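From: Anca Surdu
To: Enache house list
Date: Jan 9, 2025
Subject: Re: Trays and placemats for the shared dining room

Catinca Dobre wrote:

> Before we order anything for the dining room I'd like to settle two
> questions. First, do we want trays at all, or do people just carry a
> plate and a fork to the table? Second, if we do get trays, will they
> fit next to the placemats we already have? The striped ones are wider
> than I remembered and I don't want to replace them.
>
> Also, Ileana Hodoroagă asked whether the green would look bad with
> the gray. I have no opinion on that.
>
> Catinca

Catinca, all,

I have one of the green trays from Vanard, so I can answer most of this.

On the first question, I'm in favor of trays. The kitchen is down the hall and most of us make two trips as it is, one with the plate and one with the glass and bread. With a tray it's one trip. They also give us something to stack dirty dishes on at the end of the meal, and that would help whoever is on washing up.

On the second question, see the placemat and tray on a white tabletop. 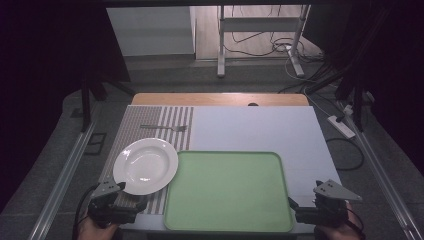

Striped placemat with plate and fork, green tray to the right.

The tray overlaps the right side of the placemat slightly. It could be moved farther right, as there is bare table on that side. So at a place with nobody sitting close by, the two fit. At the long table, where we sit elbow to elbow, I don't think they do. My suggestion is that we use placemats at the small tables and trays at the long one, and don't try to have both at every seat.

The fork is at the top of the placemat, above the plate. I know Gheorghița Voicu prefers forks on the left. That side is tight with the plate so far over, so either the plate moves toward the middle or the fork goes above it. I don't mind which, but whoever sets the tables should do them all alike.

As for the color, it is a light green, paler than the one in the Illent catalog that went around in May. I think it's fine with the gray and white stripes. Ileana can look at it herself before we order. I'll leave it on the shelf by the pantry door.

A few notes on the tray itself, for those who asked:

1. It is plastic with a matte surface. I can't tell you how it holds up to tomato sauce or beets. I have only had mine for 3 weeks and haven't put either one on it.

2. The rim is low. It goes all the way around and the corners are rounded, so it wipes out easily with a cloth. I wouldn't count on it to hold back a full bowl of soup, but it should stop a fork from sliding off. 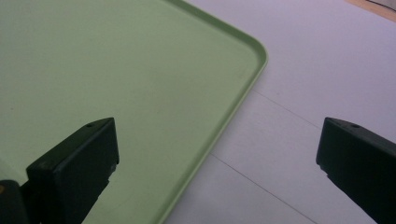
3. Size. It is a large tray. A dinner plate fits on it with room left for a glass and a side dish. It does not fit in the narrow cupboard next to the stove, so we would need to keep the stack on the cart or clear the bottom shelf of the hall cabinet. Gheorghița Lungu has the key to that cabinet.

4. Washing. I do mine by hand. The seller's sheet doesn't mention the dishwasher, and I'd like an answer on that before we buy a full set. Does anyone have a contact at Vanard? I wrote to the general address and haven't heard back.

On quantity, we would need 20 if everyone gets one. If we follow my suggestion and use them only at the long table, 12 would do, but Vanard sells them in packs of 4 and I would get one extra pack for replacements.

The other option was the Wavenance tray, which is smaller and has handles. I haven't used it. If someone has one at home, please bring it in so we can put it beside the green one and compare.

On the placemats, I agree with Catinca and would keep them. Two are starting to curl at the corners and should go under something heavy for a while. I'll do that with the ones in the drawer. If the ones at your table are curling too, leave them on the cart and I'll take them at the same time.

Please reply to the list and not only to me, so that Catinca has all the answers in one thread.

Anca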